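Tonero yard sweeper, two months in

I bought the Tonero in April to keep the paths clear at our nursery. It runs by itself, costs a good bit less than the Ballano, and covers nearly 300 feet per charge.

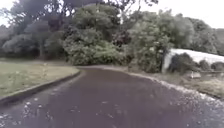

The path by the polytunnel, with curb on one side and gravel on the other.

Along the curb it does well. On the gravel side it drags stones onto the asphalt, and wet leaves clog the brush. I stopped to clear it 19 times in the first month. Oğuzhan Sarıgül at the shop sold me a stiffer brush, which helped a little.

Fine for dry, open paving. I still use a broom for the bend. Three stars.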